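Modudley Community Help > Work and Jobs > Machines at Work

My job is going from tidying rooms to working alongside the Collari. What should I ask for?

Maeve Carroll
Posted 15th March

Hi all, long post, sorry! I work housekeeping at Mulligan, we do furnished apartments for people staying a few weeks or months at a time. I've been on the turnover crew for years. There are 19 of us and we know each other's coffee orders, that kind of place.

In January we had a meeting where they told us the building is getting two Collari units for the pickup part of the job (so clothes and towels off the sofas and floors and into the laundry basket, no beds, no bathrooms). No layoffs, they said that right away and I do believe it. But the job is changing. Some of us are being asked to become "room leads," which as far as I can make out means you get the place ready for the robot, start it, keep an eye on it, drive it by hand when it gets stuck, and finish whatever it didn't get to. I've been asked to be one and I have until the end of the month to say yes or no.

What I don't know is what this does to my day. Right now I do my rooms at my own speed with my earbuds in and when I'm done I'm done. My sister thinks I should grab it because it's a new skill. My coworker thinks we'll be doing the same work plus babysitting, for the same money. Pay hasn't come up at all, by the way. They did mention 16 hours of training and a tablet.

Has anyone been through this? What did it change for you, and what should I ask before I sign anything?

foldandgo
Best answer, picked by the poster

I could have written your post last year! We have Plollska machines and not Collari, but it's the same sort of setup, two arms, two-finger grippers, cameras on the wrists and one up top. I said yes to being a lead and I'd say yes again, with a few grumbles. In the order I wish I'd known it:

1. Setup becomes a real part of your shift. Before, I'd walk in and just start grabbing. Now I move chairs, pick up loose chargers, put the basket where the arms can get to it, and check the floor. It adds up across a day, and on our old schedule it wasn't counted as anything. Ask them flat out whether setup minutes are in the room time. Ours weren't until we made a stink about it.

2. You will think about baskets way more than you ever planned to. If it's too close to the sofa the arm has no space to come around, and if it's too far off you get a lot of slow traveling back and forth. I work from the tablet with the wrist view and the head view, and it took me a couple of weeks to get my brain around the wrist one (up isn't always up, and you can get a whole lot of ceiling with only a bit of basket down in the corner). The head view makes sense right away, so I find the basket and the sofa in that first and then switch over. In the second picture you've got the basket out on the floor, the sofa on the right with a red cloth on it, and both grippers along the bottom, and that's the view I plan from.
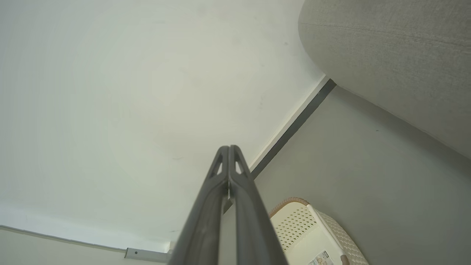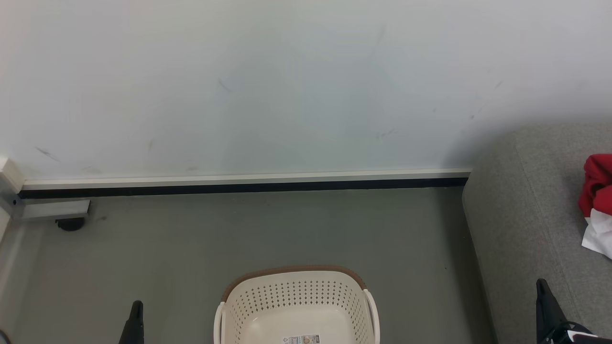 3. Driving it by hand is tiring in a different way. My knees are happier, my eyes are not. Ask for a cap on how long you're on the screen in one go. We got a break built in and I use every minute of it.

4. Get it in writing who gets blamed. If a guest's sweater ends up snagged, is that on you or on the machine? We had one fuss about a silk scarf and my manager's first instinct was to pull up who was logged in (it was me, and I was in the hallway getting more liners). They've since changed the form so there's a box for what mode it was in.

5. The earbuds are gone, I'm afraid. You have to be able to hear it stop. I miss my podcasts something awful.

6. Money. We got a one-time $899 for finishing training and then nothing on the hourly rate for ages. A one-time payment is nice and I bought a couch with it, but push for the hourly, even if it's small.

What I like about it is that I know stuff now. When the techs come they ask me which fabrics it has trouble with, and they write down what I say! Thin crumpled things lying under other things are the worst at our place. It takes the top one fine and then sort of paws at what's left, and I end up walking over and grabbing it myself.

One more, ask if you can go back to the regular crew if you hate it. We could, for the first 4 months. One woman did and there were no hard feelings.

Maeve Carroll
Reply to foldandgo

Oh this is so useful, thank you!! I hadn't thought about the login thing at all. And the going-back thing is now at the top of my list. Did your crew shrink in the end, or did it stay the same size?

foldandgo
Reply to Maeve Carroll

Same size so far, but two people left on their own and only one got replaced. So make of that what you will. The rooms per person went up a little too, mostly for the people who aren't leads, and that caused more bad feeling than the machines did. I'd bring it up for the others even if you take the lead spot.

nightlinen

Don't take it without a raise. They'll tell you it's a trial and then the trial is just your job. Seen it at a warehouse.

Dusty_B

I'm on the other side of this, I write the schedules (different company, hotel laundry, arms that load carts). Can't help much with apartments. From where I sit the mistake we made was putting the leads on fixed machines every day, so they lost touch with everyone else and ate lunch at odd times. We rotate now, some days on the machine and some days on the regular floor, and people complain less. If Mulligan hasn't set the rota yet, that's a good moment to speak up.

Also find out what happens on days when the thing is down for service. Our first version of the schedule assumed it never would be, and the floor crew got stuck with the extra carts. Have them put a spare person on those days and write down who it is.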